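Kettani Drivulberg: vajilla de diario
4. Primer uso y lavado

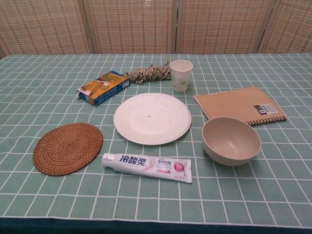
Bouchra Samir pregunta si los platos pueden ir al lavavajillas desde el primer día. Sí, una vez completados los pasos siguientes.

1. Retire las etiquetas de la base. Si queda adhesivo, aplique unas gotas de aceite de cocina y espere 2 minutos.
2. Lave cada pieza a mano con agua tibia y jabón neutro.
3. Aclare y seque con un paño de algodón.
4. En el lavavajillas, coloque los platos en vertical, sin que se toquen. Programa de 50 °C como máximo.
5. Espere 30 minutos antes de vaciar la máquina.

Nota: las marcas grises de los cubiertos se quitan con bicarbonato y una esponja blanda. Véase el apartado 13.

PRECAUCIÓN: no pase una pieza del congelador al horno. No use estropajo metálico ni lejía. Deseche las piezas con grietas.

Recambios sueltos: tienda Kettani de Bunanthorpe.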